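Londlow Allotment and Garden Society
Minutes of the general meeting, October 26, 2020

Present: Viktória Farkas (chair), Žydrūnas Org (minutes), and enough members to make a quorum once the people smoking outside were called in.

1. Minutes of the June meeting
Approved, after the word "shouting" was changed to "discussion" in item 4.

2. Water
The Urnero Road tap is still dripping. The plumber came, looked at it, agreed that it drips, and sent a bill for 75 dollars. Viktória will ask what the bill was for. The main will be shut off when the first hard frost is forecast. Members who want to argue over which forecast counts should do it by email, and not to the secretary.

3. Plot fees
Fees stay the same next year. A motion to charge extra for corner plots was made by a member without a corner plot and seconded by his wife. It failed.

4. Waiting list
There are 103 names on the list, roughly 8 of whom answer the phone. Plot 2 is free again. The last holder left behind a greenhouse frame, a bathtub and a great deal of mint. The mint goes with the plot, as it has every time.

5. Compost and leaves
Vasiliu Tree Service has offered wood chips at no charge if we take a full load. Last time a full load blocked the gate for most of a week, so the offer was accepted with the condition that the driver speak to a human being before tipping. Cooked food is again turning up in the heaps. The meeting heard a long account of a lasagna.

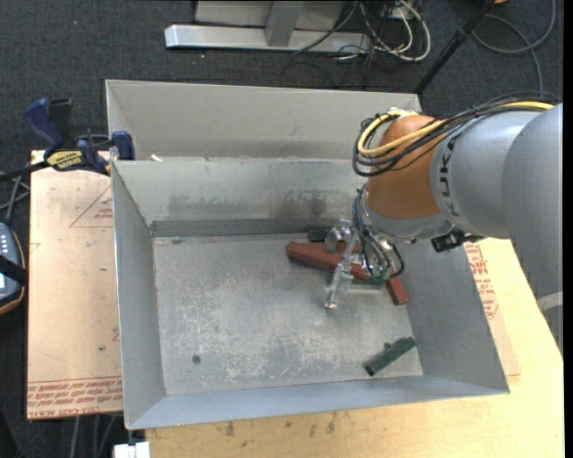 Metal bin with scratched floor.

6. Seed order
The group order goes to Brukus Seeds as before. Write clearly. Last year one member's "beets" was read as "beans" and he has brought it up at each meeting, this one included.

7. Fence on the north side
Two quotes received, both higher than hoped. Žydrūnas proposed that we mend it ourselves - silence followed, and was recorded as interest. Carried over.

8. Any other business
The rooster. Carried over.

Meeting closed when the heating went off. Next meeting to be announced on the shed door.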